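Filtering handheld gripper demonstrations before training

Posted 9 October 2022 by Tuva Kristiansen

These are the steps we use at Trodham to go from a folder of raw handheld recordings to a training set for the Pavo policy. They assume you already have synced video and pose tracks. If you don't, do the Vurkberg calibration first and come back.

The method is simple. We score each demonstration on three signals, drop the worst ones, and trim what is left. It made more difference to our bowl pickup results than any change we made to the network.

What you need

A set of demonstrations of one task, recorded with one gripper. Don't mix grippers at this stage. The finger width scale differs between units and the scores will not line up.

The pose track for each demonstration, with the tracker's own confidence value per frame.

The finger width track.

A text file listing the start and end frame of each demonstration. Rough values are fine, they get tightened in step 4.

Step 1. Remove tracking failures

Load each pose track and look for jumps between neighboring frames. A person's hand moves smoothly at video rate, so a sudden step in position is nearly always the tracker relocating. One jump is enough to throw out the whole demonstration. We tried repairing them by interpolation in February and the policy learned a small twitch at the point where the repairs were most common, so we stopped.

Also drop any demonstration where confidence is low during the grasp itself. Low confidence on the approach can be kept if there is no jump.

Step 2. Check the finger width

Plot width against time for all demonstrations on one set of axes, aligned at the moment of closing. You should see a bundle of curves that come down and level off. For a bowl held by its wall the level part sits above zero, and the height depends on where the fingers land.

Curves that reach zero are missed grasps. Curves that level off and then drop are slips. Remove both. Curves that close, open and close again are regrasps. Keep those in a separate folder, you will want them in step 5.

Step 3. Watch the contact frames

Export one still per demonstration at the frame where the width first levels off, and page through them. This is the only manual step and it goes quickly. You are checking that both fingertips are where the width curve suggests they are. For our bowls we want one finger on the outside of the wall and one on the inside. A grasp with both fingers outside can give a perfectly clean curve and still be the wrong behavior to teach.

Polished metal deserves a slower look. The inside finger shows up again as a reflection, and at thumbnail size it is easy to mistake the reflection for the pad. View the stills at full size.

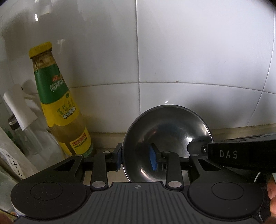

Contact frame, steel bowl: left fingertip on the outer rim, right fingertip inside.

Mark each still keep or drop in the text file. If you can't decide, drop it.

Step 4. Trim

Cut the start to the first frame where the gripper is moving toward the object. Cut the end shortly after release. Long pauses at either end teach the policy to wait, and once it has learned to wait it will sometimes do so forever. Pauses in the middle should stay – they usually mean the person was lining something up.

Step 5. Train twice

Train once on the filtered set and once on the filtered set plus the regrasps from step 2. Keep everything else the same, including the seed.

Our numbers for the bowl task: 410 demonstrations recorded, 316 left after filtering, and 97 more than that would have been needed to bother with a larger network by the rule Harahap uses, so we left the network alone. The version with regrasps recovered better after a bad first contact but was slower overall. We ship the version without them.

Common problems

Too many demonstrations fail step 1. Check the lens for smudges, then check the lighting. Blank walls are also hard on the tracker. Put some clutter on the counter.

The width curves don't line up. The zero point has probably shifted. Close the fingers fully at the start of every session and subtract that value.

The policy closes too early. Look at your trim points again before touching anything else. In 2 of our runs the start and end columns had been swapped.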